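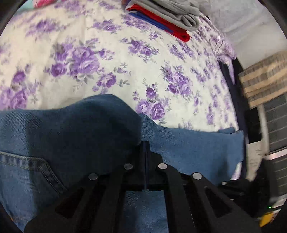
Figure 3. Hand-held gripper over a pair of jeans on a bed, with folded clothes behind.

4.2 What we bought, and what I'd buy next time

Let me talk about money for a bit, as our first budget was pretty far off. We had 2000 dollars for the hand-held side of the laundry work, and I put nearly all of it into grippers (I really like grippers!). Melur Ismail had asked for a line for spare parts and I left it out. By October we were ordering fingers from Fillero one pair at a time and paying shipping on every single order, which still makes me wince.

The unit we settled on came from Vendden at 148 dollars, and we bought seven of them. Chong had a cheaper one, but its quote left out the mount, and once you add that in you're saving 17 dollars a unit and waiting a lot longer for delivery. Denim like the pair in Figure 3 is thick and heavy compared with a bed sheet, so I'd plan for finger wear around the toughest cloth on your list and let the easy stuff ride along.
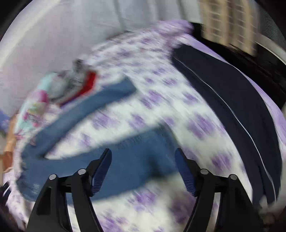 Pads deserve their own line in the budget too. I had them lumped in with "small items" next to tape and cable ties, and that line ran dry first. For the Plutia arm, which we hope to order next, Melur and I have already split the sheet into hardware, wear parts and shipping, and we're asking every seller to quote all of them up front. The arm quote is still open, so I've left it out of Table 2.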